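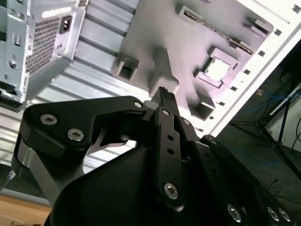
6. Checking and refitting the gripper fingers

Do this every 70 cases, or whenever the gripper starts missing tabs it used to find. Allow 58 minutes the first time. Lensa Abdella does it in far less, but she wrote the procedure and skips the reading.

6.1 Park the arm from the Enar pendant and wait for the amber light. Switch off at the wall as well. Amber means the software thinks it has stopped, and the software is an optimist.

6.2 Lift the computer case off the fixture and set it aside.

6.3 Brush the ridges of the fingertip with a dry nylon brush. No solvent. Grey dust is normal. Grey flakes are your fingertip leaving, so order another.

6.4 Try each hex-socket screw on the linkages with the short key. You are feeling for movement, so go gently. If one turns, take it out, clean it, add a dab of threadlocker and refit it.

CAUTION: Keep your own fingers out of the linkage while you do this. It closes under spring load and has no manners.

6.5 Work the fingers open and shut by hand. They should travel evenly, with no click. A click usually means the link bar has gone back on the wrong way round – see 6.4, and start again.

6.6 Put the case back, restore power and run the Tekleab touch routine at slow speed. The tip should stop just short of the motherboard tray. Watch the raised tabs, which it will catch if the offset is wrong.

Note: The stored offset for this cell is 1,193. If the pendant shows any other number, don't correct it by feel. Ring Kyung-hwa Han, who will be polite about it until Saturday.

6.7 Initial the log and put the short key back on its hook. We are down to 2.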